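Rasell Foundation Consumer Finance Grants
Progress Report, Second Reporting Period
Project: Plain Disclosure in Digital Asset Promotions
Submitted by: Zurness Institute

1. Work completed

During this period the Institute reviewed 163 promotions for digital tokens and exchange accounts, drawn from social media, podcasts and outdoor advertising. Each was scored by two reviewers against the disclosure checklist approved in May. Of the total, 34 carried no risk statement of any kind and were referred to the Alexiou working group for separate study.

The household survey has closed with 1,000 completed responses. Coding of the open-ended answers is under way. Preliminary tables will be shared with the Foundation once the weighting has been checked. 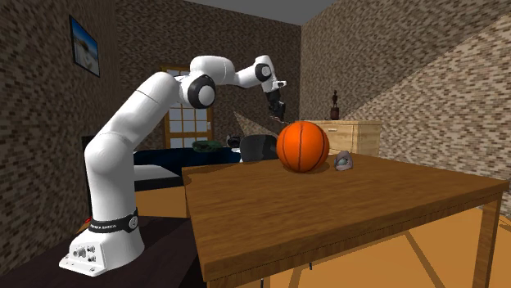
Franka Emika arm above a wooden table with an orange basketball (computer rendering).

2. Changes to the work plan

The Flendell panel, which was to test alternative warning labels, has been moved to the next period. The panel provider revised its consent forms, and the Institute's ethics office must approve the new wording before recruitment can begin. No change to the total budget is requested. Unspent panel fees will be carried forward under section 2 of the grant agreement.

3. Risks

Several exchanges changed their advertising terms while the review was in progress. Promotions collected before and after those changes will be reported separately.

4. Next period

The Institute will complete the survey analysis, begin label testing and send a draft of the policy brief to the Foundation for comment. Expenditure statements are attached as Annex A.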